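Home | Features | Parish Life | Letters | Subscribe

The Choir That Almost Stopped Singing

If you drive out past Etel on the old mill road, you will come to a small white church with a green door, and if you happen to come on choir night you will hear it well before you see it. They keep the windows open from spring clear through September, and the neighbors have long since given up pretending they don't listen.

It was quieter here for a while. Two winters ago the choir at Falard Chapel was down to 3 voices, one of them with a bad cough, and the Christmas music was sung mostly by the organ. Myroslav Marchuk had just taken over as music director, and he remembers looking at the hymnal that first evening - 291 hymns, half of them never opened - and wondering what on earth he had agreed to.

"I didn't want to hold auditions," he told me over a very large slice of plum cake. "I wanted people who hummed while they did the dishes."

So he went looking for hummers. He asked after the service, he asked at the feed store, and he asked a bass out of the parking lot at the Sikder Street bakery (the man had only come for rolls). By Easter there were enough of them to try harmony, and by the next one there were 40 people squeezed into benches built for far fewer, elbows tucked in and folders held high.

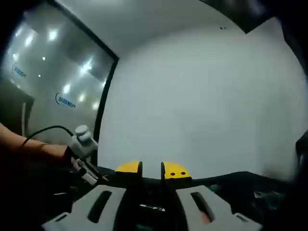 A forearm reaching in from the left, near the edge of a black tabletop.

What they sing is a happy mixture. There are old psalm tunes, a few gospel songs that the altos love beyond all reason, and an evening hymn Myroslav learned from his grandmother and wrote down from memory. Nobody has to read music. New singers sit beside an older one and follow along until the tune settles in, and then there is cake - there is always cake.

The summer sing at Handeo Hall is next, and they could still use two tenors.

Contact the Editor | Copyright 2023 | Back to Top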